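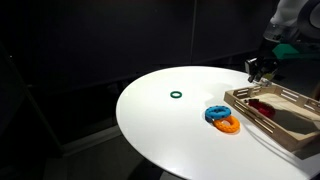
Posted by Odoi
Writer, baker, keeper of this blog
5 January 2025

So we moved! I know I said back in May that we were staying put until the lease ran out, but then the apartment in Brerkidton came up and I lost my head a little. It has a pantry. A real one, with a door and a light on a string, and I stood in it at the viewing for far too long while the agent checked her phone.

Moving out of Ullness was harder than I expected. I'd lived on that street long enough that the bakery knew my order (seeded roll, no bag) and I still haven't found a decent roll on this side of the river. I'm open to suggestions, please, I'm desperate.

The move cost more than I'd planned too. The van was supposed to be 80 dollars and ended up being about 200 by the time we'd made the second trip for the plants and the mattress. My advice is to measure your mattress. Also your stairs. Ours has a turn in it that looked perfectly friendly until we were wedged in there, laughing and sweating, with the neighbor waiting very politely at the bottom to get up to her own place.

I'm still unpacking. The books are out, the good pans are out, and the box marked MISC — IMPORTANT is sitting in the hall where I step over it every morning. Round tables are growing on me, by the way. I always had square ones, shoved against a wall, and I never knew where to put my elbows.

Next job is the bedroom. I want a deep green, my other half wants "something like oatmeal," and we have testers from Haron in both on the wall behind the door. The green looks black after dinner. I still like it better. More soon, once I've found the kettle lid.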